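Progress report, Willton machining line
22 May 2025

Trallurum brackets: 924 cut, 28 scrapped, mostly burrs on the inside bore. Changed the insert and slowed the feed, scrap is down since. Deburring still by hand, still slow.

Kaewmanee order (500 housings) not started. Waiting on bar stock, suplier says it shipped.
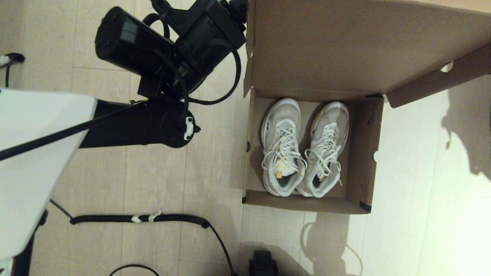
Black arm over the wood-look floor.

Spend is on plan except tooling, went over on end mills. Will send reciepts with the next one. Tarkmont wants the stamping die quoted again, thinner sheet this time. Need your OK on that before we book press time for September.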